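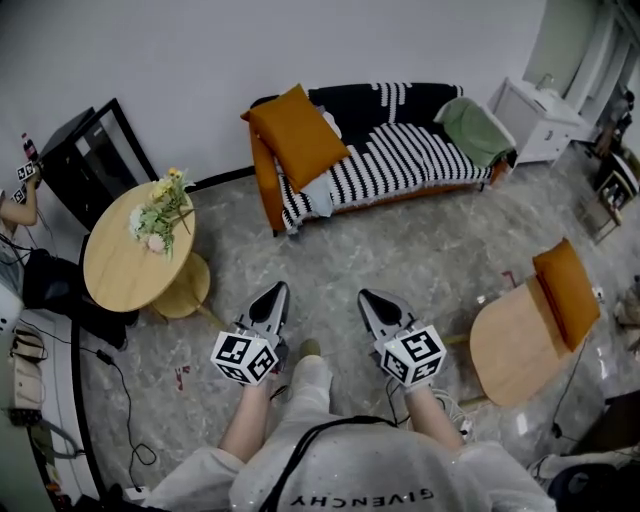 Mateja reckons we're five years off a machine that can tidy a living room without somebody going round after it, and she said so before I'd even got my coat off. Fatos says two. I said it depends whose living room, which got me a groan from both of them, but I'm sticking with it!

Notebook for March, then, the soft furnishings week. We're on the Tiroson list of chores, the bit that covers cushions, throws and anything folded. The day started at 8 and I was in the sitting room with the grippers for most of it, so excuse the handwriting (my forearms are done in).

What I keep coming back to is the throw. A cushion is easy enough: it has corners, it stays a cushion when you pick it up, and you can shove it against the back of a chair and it more or less behaves. A knitted throw is a different animal. Pinch it with two narrow jaws and you've got hold of one small bit of it while the rest goes wherever it fancies. I caught myself doing a little flick of the wrist to get the far edge to lie flat, and I have no idea how you'd write that down for a machine. Fatos wants to look at how the flick comes out in the marker tracks. Good luck to him.

Tally so far for the list: 163 goes logged, of which 46 are throws. Plalero asked for 400 altogether, so there's a way to go, and I'd like more of the remainder to be folding and fewer to be cushions. We know about cushions!

Mateja's other point, and I think she's right on this one, is that the Brasau arm in the workshop already sorts brackets into trays all afternoon without a grumble, and people see that and assume a sofa must be simpler. But the brackets are all the same and they turn up in the same place. Sofas have stripy blankets on them, and cables lying about on the floor nearby, and a person who wants to sit down.

My own bet, for the record: putting cushions back, yes, soon, slowly. Folding a small cloth on a flat surface, fairly soon. Making a throw look nice over the front of a sofa, not for ages.

To do:

- ask Kneževič about softer jaw pads, the present ones snag on my own knitting at home (tried it, regretted it)
- agree what "tidy" means before anyone scores the throws, as Fatos and I disagree on nearly every one
- try a heavier blanket
- buy tea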